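The case against the kitchen mixer tap with a pull-out spray

Household water use is usually discussed in terms of showers, toilets and gardens. The kitchen sink receives less attention, partly because its consumption depends on habit and is hard to meter separately. I think this is a mistake, and that the design of taps has made it worse.

My own figures are modest. I fitted a sub-meter under the kitchen sink of a two-person flat in Triltbridge and read it every evening from March. Washing up under a running tap used 58 litres a day. Washing up in a filled basin, with a short rinse, used 10.

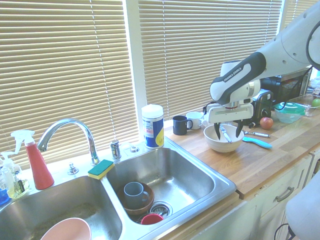 The objection most often raised is hygiene. A basin of water becomes dirty, and running water does not. This is true, but it is an argument about order. Glasses and mugs should go first, then cutlery, then anything greasy. Two mugs at the back of a worktop and a bowl with a utensil in it do not call for a continuous stream of water. They call for a small volume, used in the right sequence and changed when it clouds.

Manufacturers have moved the other way. The Hedia mixer fitted in my building has a spray head that locks in the open position, so the user has to make a second movement to stop the flow. Older cross-head taps were slower to open, and most people left them partly closed. 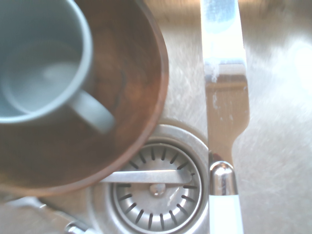 A flow restrictor would help – it costs 3 pounds and takes a few minutes to fit – but it treats the symptom. A tap that shuts when released would do more. Until one is sold at an ordinary price, landlords should at least supply a washing-up bowl with every sink and put the litres used on the tenant's bill as a separate line.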